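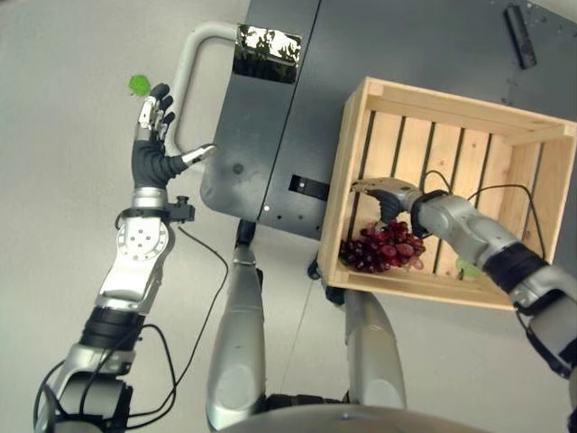

Skatavard fruit crate, pale pine, unfinished
Reviewed by Saoirse Brennan, Sunday, September 1, 2024

I bought two of these in April for grapes and soft fruit. The boards are untreated, so juice marks them and the marks stay. Sanding lifts the worst. Slats at the back let air through, and a full bunch lies flat on the floor of the crate without being folded over on itself.

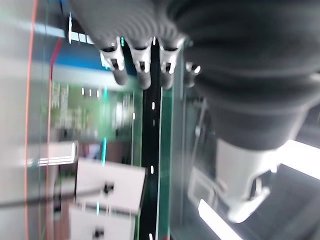
Assembly took eight screws, supplied. One pilot hole was out of line and I redrilled it. The inside edges are square and slightly rough - run a hand round them before loading anything thin-skinned.

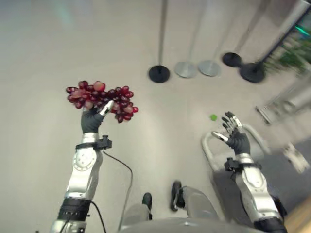
Red grapes on long, loose stems should go in last and come out first, held by the stem. Single berries do drop and collect in the corners. Tip the crate to clear them.

No lid, no liner. Rating: 7 out of 10.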